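Workplace & Jobs > Warehouse and Packing > New equipment

Two-arm robot coming to our packing room, what happens to the rest of us?

Posted by tapegun_tess

Hi all, long-time reader, first time I've needed to ask something. I work in the gift packing room at Flinon, out past Wonelbridge. We fill baskets by hand, wrap them, label them and send them down to the loading dock. There are 8 of us on my shift and I've been there longer than most.

On Thursday we got called in and told a two-arm robot is going on the bench by the window to do the basket filling. The word from the office is "no job losses planned," and that's pretty much all we got. No mention of hours, no mention of who looks after it, nothing about our piece bonus - and the bonus is the bit I care about, because it's tied to how many baskets each person fills in a shift. If the arms are filling them, what am I being paid a bonus for??

So for anyone who has already been through this: what did your day look like afterward? Did you get trained on it or did they bring in new people? And is there anything I should be asking before it gets switched on? I'm not against the thing, I just don't want to find out in July that my pay went down and everybody else knew.

lunchbox_ray

They always say no job losses. Get it in writing. Good luck.

secondshift_mo

OK so we went through this at Wistlow, and I'm on the robot bench now, so maybe I can help a bit more than "get it in writing" (although yes, do get it in writing!).

First thing, the pace. I was all worked up that I'd be running to keep up with it, and for the first weeks it was the other way around. Ours was slow. A decent packer on our line could fill 56 baskets in an hour and the arms managed 40 on a good one. Management had told us to expect 1000 a day out of it and we didn't see that number for ages. So the hand packers stayed right where they were, and one of us got pulled over to mind the arms.

What changed for me is my feet hurt less and my head hurts more. I used to chat all shift. At the robot bench you're watching, you're setting baskets out, you're clearing up when something lands wrong, and you can't drift off. I do miss the talking. We ended up swapping people out at the mid-shift break after a couple of us complained, and I'd push for that from day one if I were you.

Now your bonus. Ours was per basket too and it got really ugly, because whoever minded the arms lost out compared to the person filling by hand next to them. They fixed it in the end by paying the minder the average of the line. Ask about that NOW, before there's a rota with names on it. Also ask who is allowed to stop it (should be anybody), whether minding it counts as a higher grade, and whether your own people get first go at the training. We had to ask for that last one, and I'm glad we did - I can do the basic setup by myself these days and it did bump my rate.

One more thing, go stand by it when they're setting it up. The setup people at ours were happy to have us there, and we knew stuff they didn't, like which baskets tip over if you look at them funny. I'm putting some pictures at the bottom so you can get an idea of what basket work looks like with these arms.

lepik_lines

Over at Lepik we didn't have the bonus problem (flat hourly), but I agree with Mo on swapping people out. I'd add breaks. Ours kept running through lunch at first and whoever was minding it ate at 2 pm. Ask about lunch cover! Small thing, but it caused more bad feeling than the robot did.

Pictures from secondshift_mo:
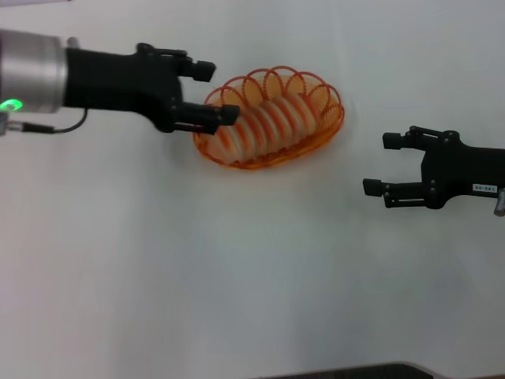
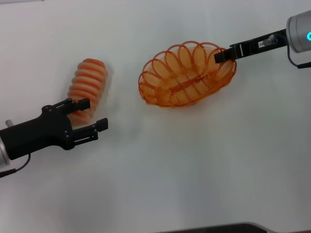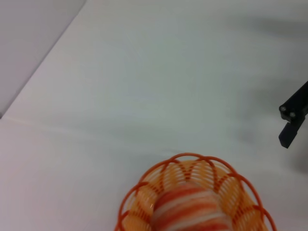
Orange basket on the white table, all three. The striped piece is inside the basket in the last one.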